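3. Wood-grain surfaces in rooms for daily work

3.1 Terms used in this section

In the literature on interior surfaces the word "wood" is used for very different things. It may mean solid boards, a thin layer of real wood on a carrier, or a printed pattern which only has the look of wood. Many authors do not say which of these they have studied, and in the older reports it is often impossible to find out. In this paper we use the term "wood-grain surface" for every surface on which a person sees a grain pattern, whatever the material under it. When the material is known to us, we name it separately. Moura suggested this separation in an early discussion of the study plan, and it has made the coding of the interviews much easier.

By "pale surface" we mean a white or nearly white surface without a visible pattern. Tabletops, doors and shelves were all coded in this way. Gray surfaces were put in a group of their own. Two coders did not agree at first on cream and light beige, and these cases were decided together with Sfeir, who had not seen the interview answers.

3.2 Why people mention the wall first

We asked 100 office workers to describe the room where they spend most of their working day. They were not shown any list of words. The question was only: "How would you describe this room to a friend who has never been in it?" The interviews were held in the room itself, with the person sitting at the usual place.

Most of the people began with the size of the room or with the window. When a wall had a wood-grain surface, however, this wall was often the next thing in the answer, before the furniture and before the floor. A plain painted wall was seldom mentioned so early. Several persons spoke of it only when the interviewer asked at the end if there was anything to add.

We do not think that this difference can be explained by color alone. Some of the painted walls in our material were strong in color, for example the dark green wall in the Stido building, and they were still described later than the wood-grain walls. One possible reason is that a grain pattern gives the eye a direction. A person can say that the lines go up, or that they go along the wall, and so there is something to tell. A painted wall does not offer such an easy sentence.

Fajardo has proposed another reading. In his view people mention the grain since it reminds them of a different room, mostly a room from the childhood home. Our interviews give some support to this. The words "like at my grandmother's" or similar words came up more than once, but they were used both as praise and as complaint. One worker at Dela Peña said that the panel made her feel "calm but also a bit sleepy, like Sunday after lunch." We would therefore be careful with the claim, which is common in sales material, that wood patterns make a room welcoming for everybody.

3.3 Contrast between wall and table

A second result concerns the surface closest to the person. When both the wall and the table had a grain pattern, the answers became less positive. People used words such as "heavy," "brown" and "too much." When the table was pale and only the wall had the pattern, these words almost disappeared. A wood-grain wall panel behind a white tabletop, as in Figure 2, is an ordinary case of this second type of contrast.

It should be noted that the pale table has also practical effects which are hard to separate from the effect of taste. It reflects more light up toward the face, papers with a colored background are easier to find on it, and coffee marks are easier to see. The last point was named by cleaning staff as an advantage and by office workers as a disadvantage. Dagdag, who carried out the light measurements, found that the level at the tabletop changed strongly between morning and afternoon in January, so that the same table could be called "bright" and "tiring" by the same person on one Friday.

The height of the panel seems to matter too. In 4 of the visited rooms the panel ended at 190 cm and the wall above it was painted white. In these rooms the panel was more often described as a part of the furniture, with words like "the back" or "the boards." In rooms where the panel went up to the ceiling it was described as the wall itself. We did not expect this, and the interview guide had no question for it. Catacutan has since gone through the recordings again and marked all the places where the upper edge is mentioned.

3.4 Repeated patterns

Printed wood-grain surfaces repeat the same piece of pattern after a certain distance. For the product lines Skindwood and Verent, both present in our material, we could see the repeat with the naked eye when we stood two steps away from the wall. The office workers, on the contrary, rarely spoke of it. Those who did had worked in the room for a long time, and they usually remembered one special knot which they had found again on the next panel. After this they could no longer look at the wall without searching for it.

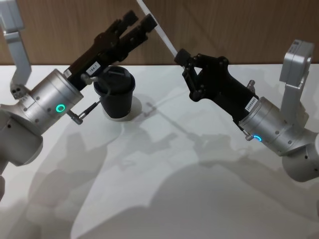

For the repeat, then, the time spent in the room appears to be more important than the quality of the print. A new employee sees a wooden wall, while a person with many years at the same desk sees a pattern with its mistakes. Studies which show samples to visitors for a few minutes will miss this difference, and their results should not be used for rooms where people sit every day. In the next section we compare the answers of new and long-time employees in the same rooms, and we describe how the seating plans were used to estimate which part of the wall each person had in view.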